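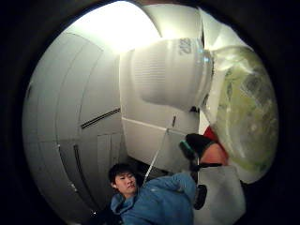 Curved white paneling, August

Hi Viorica, quick catch-up on the Olteanu soundtrack reissue, and it's mostly good news! Thirty cues are cleaned up and sequenced, so disc one is locked (yes, including the long organ piece you were worried about). Disc two is slower. Seven tracks came off a tape with bad dropouts, and I'm waiting on Turell for a better copy before I touch them again.

Money-wise we're inside the grant, though I moved a little from printing to mastering. The booklet notes are at 14 pages and I'd love to keep them all, interview included! Stusier has the cover proofs and wants three small changes to the spine text.

Still open: Drultora hasn't signed off on the vocal version of the ending theme. I'll call them again this week and send you the disc one files tonight.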